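# 예산안에 끼워 넣은 한 줄, 퍼브리지 의회를 멈춰 세우다

퍼브리지 시의회의 2월 회기는 원래 도로 보수 예산을 처리하고 끝날 예정이었다. 그런데 마지막 주에 들어 본회의가 두 번 미뤄졌다. 문제가 된 것은 도로와 관계없는 수정안 하나였다.

수정안을 낸 사람은 초선인 로야 아바시 의원이다. 내용은 길지 않다. 시에 3년 이상 거주한 외국 국적 주민에게 시의회 선거와 주민투표의 투표권을 주자는 것이다. 아바시 의원은 이를 단독 조례안으로 내지 않고 예산 부수 조례의 17조 뒤에 붙였다. 단독안은 지난 회기에 상임위원회에서 표결도 없이 폐기된 적이 있다.

의장 부커 리지웨이는 수정안이 올라온 다음 날 오전 상정을 거부하겠다고 밝혔다. 그는 투표권 자체에 대한 입장은 말하지 않았다. 예산 부수 조례에는 예산 집행에 필요한 조항만 담을 수 있다는 것이 그가 든 이유다. 의사규칙에 그런 조항이 있는 것은 맞다. 다만 지난해에는 같은 조례에 야시장 영업시간 조항이 붙어 통과됐고, 당시 의장도 리지웨이였다.

## 1131명의 서명

수정안을 밀어 올린 것은 의회 바깥의 서명운동이었다. 스코드소프 지구의 주민 모임이 지난가을부터 받은 서명은 1131명분이다. 조례에 따라 청원이 접수되려면 200명이면 된다. 스코드소프는 오래된 조선소 배후 주거지로, 공장이 문을 닫은 뒤 빈집에 이주 노동자 가족이 들어와 살기 시작했다. 초등학교 두 곳은 이들 덕에 통폐합을 면했다.

서명을 모은 아브레헤트 월데는 퍼브리지에서 11년째 산다. 시에 세금을 내고, 학교 운영위원회에서 두 번 임기를 채웠다. 운영위원 선거에는 국적 제한이 없다. 그는 버스 노선을 줄이는 주민투표가 있던 날을 기억한다. 이웃들이 투표소로 가는 동안 그는 줄어들 바로 그 버스를 타고 출근했다고 한다. 그 투표는 53표 차로 가결됐다. 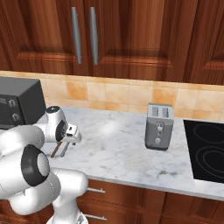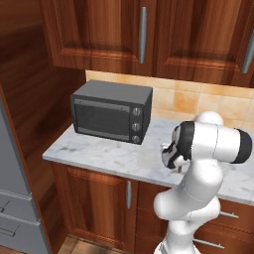
모두가 찬성하는 것은 아니다. 골람레자 나세리는 시민권을 얻기까지 9년을 기다렸는데 이제 와서 3년 거주로 투표를 하게 하면 그 시간이 무엇이 되느냐고 되물었다. 그는 제도를 바꾸려면 귀화 절차부터 줄여야 하며, 시의회가 손댈 수 있는 일이 아니라고 했다. 스코드소프의 상점가에서는 이런 의견도 드물지 않다.

행정 쪽의 걱정은 더 실무적이다. 선거인 명부를 두 벌로 관리해야 하기 때문이다. 시의회 선거가 상급 선거와 같은 날 치러지면 투표소마다 용지를 따로 내줘야 한다. 시 사무국은 검토 보고서에서 투표소 77곳 모두에 확인 창구를 하나씩 더 둬야 한다고 적었다. 비용 추계는 아직 나오지 않았다.

표 계산도 간단하지 않다. 아바시 의원 쪽은 본회의에 올라가기만 하면 통과된다고 본다. 여당 안에서도 스코드소프와 셀리 선거구 의원들은 반대표를 던지기 어렵다는 것이다. 지도부가 상정을 막는 쪽을 택한 것도 이 때문이라는 해석이 나온다. 셀리의 한 의원은 표결이 없으면 지역구에 설명할 일도 없다고 했다. 이름은 밝히지 말아 달라고 했다.

남은 방법은 의장 결정에 대한 이의 제기다. 재적 과반이 동의하면 의장의 상정 거부를 뒤집을 수 있다. 지난 12년 동안 이 절차가 쓰인 것은 한 번뿐이고 그때는 부결됐다. 부결되면 같은 내용의 안건은 이번 회기에 다시 낼 수 없다.

절차 자문을 맡은 샤흘라 아지미 변호사는 수정안을 떼어 내 봄 회기에 단독안으로 다시 내라고 권했다. 도로 예산까지 묶이면 찬성하던 의원도 등을 돌릴 수 있다는 판단이다. 아바시 의원은 아직 답하지 않았다. 이의 제기 신청서는 회기 마지막 날 오후 5시까지 사무국에 내야 한다.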